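Kultier Hand-Held Gripper Kit, Classroom Pair

Sold by Werley School Supply
For clubs and classes, grade 9 and up
Price: $900 per pair
Availability: ships in September

What you get
Two hand-held grippers, left and right
Marker cubes, one for each gripper
Printed setup guide
Spare cube faces, one sheet

Our take

Kultier says a student can learn the grippers in one class period. We doubt it. Squeezing the jaws is easy. Doing the same household job over and over, cleanly enough that the recordings are worth keeping, is a different matter — and that is what a club project comes down to. Plan on throwing out most of the first week.

The box also says "competition ready." We asked which competition and did not get a clear answer. Gaëtan Courtois, who runs the after-school club at Roussel, set his students a goal of 1,000 good recordings for their project and had 200 by the end of the term. He still likes the kit. He would not buy a second one.

Pick tasks with some size to them. Small blocks get dull fast, and they tell you very little about how the grippers cope at home. 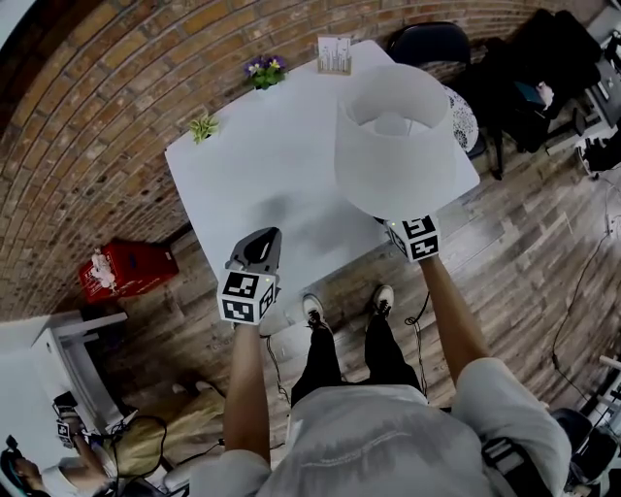

Lampshades, cushions and flower pots make better practice, and most clubs can borrow them for free. Keep the marker cubes in view of the camera while you work. A big object will block one sooner or later.

Not included: camera, computer, table. The Vevby software is a separate license, and we can't say it is worth the money for a club of five.

Returns accepted within 30 days if the cube faces are unmarked.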